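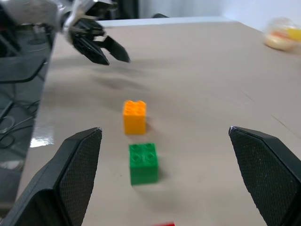

Raimo Huttunen told me last April that he'd stopped buying sets altogether. Give him a tub of plain bricks and no booklet, he said, and he's happy until midnight. I wrote that down on a napkin and it became this talk, so thank you, Raimo, if you're in the room!

(Wait for people to sit. Lights stay up, I want to see hands.)

OPENING

Ask: who had building bricks as a kid? Who still has them? Who has stepped on one this month? Let them groan a bit.

Then straight in. I want to talk about the ordinary brick. No castles, no spaceships. A green one with four studs, two by two, and a taller orange one behind it. Put just those on a table and people start building in their heads before they've sat down. I love that moment, I could watch it all day.

THE TWO-BRICK WARM-UP

Hand out the bags now. Everybody gets 2 bricks and 60 seconds. Don't say what it's for.

Walk around while they work. Say out loud what I see: someone has stacked them, someone has set them side by side, someone is just turning one over in their fingers (that counts!). Ask three people what theirs is. At the Arnell library evening I got a mailbox, a tired dog and "my boss." Pause for the laugh, then ask the neighbors if they saw the same thing.

COLOR

Green and orange together look great on a pale table. Put a dark cloth down and the green nearly goes away. Try it live, the cloth is in the side pocket of my bag. We learned this at the Satti family mornings, where the little ones kept reaching for orange and red and the greens stayed in the tub all spring.

Mention sorting. I sort by size, Raimo sorts by color, we have argued over this on a train for 40 minutes. Ask for a show of hands and take the side that's losing.

THE BIG TUB

Our tub at Cidora holds 1780 bricks. Yes, I counted, over one very rainy weekend with the radio on. Tip it out slowly, next to the microphone, because the noise is half the fun.

Groups of four now. One rule: build something you could hand to somebody else and they'd know which way up it goes. Big chunky bricks to the tables with small kids.

(If running late, skip the Fovanon story and go to questions.)

FOVANON STORY

The tower, the ceiling fan, the lady with the umbrella. Keep it short this time.

QUESTIONS

Usual ones: washing (warm soapy water, a pillowcase, air dry), mixing old and new, where to find loose bricks. Bags come back to the blue crate by the door.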